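Facilities Service Desk — Dritumlow Site
Ticket: Badge readers on the Rutex door system reject valid cards
Status: Resolved, monitoring

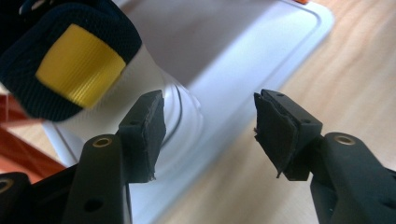 Reported issue
Staff arriving for the early shift on Thursday were refused entry at the north and loading entrances. The readers showed a red light and gave a double tone. The same cards opened interior doors normally. Reception admitted staff against the paper register until the fault was cleared.

Affected equipment
Rutex door controller, north entrance
Rutex door controller, loading entrance
Droltalero card management server

Priority: High. Exterior doors. Emergency exits were tested and released correctly at all times.

Work log

6:50 a.m. — Ticket opened by reception. Caller advised to keep the north entrance attended and to leave the loading entrance locked.

7:15 a.m. — Service desk confirmed that the cards were active in Droltalero. No expiration dates had been reached and no access groups had been changed since the previous week. Reissuing a card made no difference.

7:40 a.m. — Event history pulled from both exterior controllers. Every refusal carried the reason "card not in local list." The controllers were therefore reading the cards correctly and the readers themselves were ruled out. Request to replace the north reader withdrawn.

8:05 a.m. — Local card lists compared with the server. The server holds a little more than the 1,000 records permitted under the default controller setting. Interior controllers had been set to the extended list when they were installed. The two exterior controllers had not. At the overnight update, each exterior controller accepted records up to its limit and dropped the remainder without raising an alarm.

8:20 a.m. — Lui, as the maintenance contractor for the door system, was contacted and confirmed that the list setting may be changed on site. A controller restart is required. The door remains locked from outside during the restart and can still be opened from inside.

8:45 a.m. — Extended list enabled on the loading entrance controller. Restart completed. Full update sent from Droltalero. Three cards that had been refused earlier were accepted.

9:10 a.m. — Same change made at the north entrance. First update failed with a time-out. The update was sent again in blocks of 200 records and completed. Test cards accepted.

9:30 a.m. — Reception returned to normal entry procedure. Paper register closed and filed with the shift record.

Cause
Exterior controllers were left on the default list size. The site passed that limit when the June contractor cards were loaded.

Follow-up actions
1. Remove cards that have not been used for 12 months. Department heads will receive a list before any card is canceled.
2. Add the list setting to the controller installation checklist.
3. Ask Lui whether the controller can send an alert when records are dropped. Request submitted — reply pending.

Note to staff
Any person whose card is still refused at an exterior door should report to reception and give the card number printed on the back. Please do not hold the door for others while a fault is being examined, as the resulting door alarms make the event history harder to read.

This ticket will remain open for monitoring until two further overnight updates have completed without error.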